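Anyone else's job turning into "teach the robot to do your job"?

vriquelme
Posted 9/26/20

I've been at Prarnen two years, mostly returns sorting, and since April half my shift is the hand gripper. You hold it, pick stuff up off a table, put it down, and do it again until your wrist complains. Pay's the same. Saturday shift too, so hi from the break room.
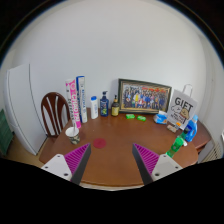

Maham Hayat
Same pay is the part that would bug me. We went through this at Podholm and they called it a "rotation" so they didn't have to call it a new job. Ask for the title in writing!

vriquelme
Huh, never thought about the title. I do like it better than the belt though - it's quiet, I can sit between runs, and bottles and gift bags beat unboxing other people's shoes all day.

pascual_r
You like it now. You're training your own replacement, and they'll thank you with a pizza.

maxi.painemal
Don't agree, Pascual. At Salinas we got arms on the packing line and I moved to fixing jams and resetting them. 22 of us on the floor before, 22 now. The work's different and sometimes pretty boring, but my back quit hurting.

pascual_r
Good for you. My cousin's crew at Zoltcombe went down to two on nights. Depends who's running the place.

Maham Hayat
You're both right, which is annoying lol. Violeta, do they set you a quota?

vriquelme
30 runs before lunch. It was fine until they put the numbers up on a screen - now people rush and the grabs get sloppy. I brought it up with my lead and he said he'd ask. Still waiting.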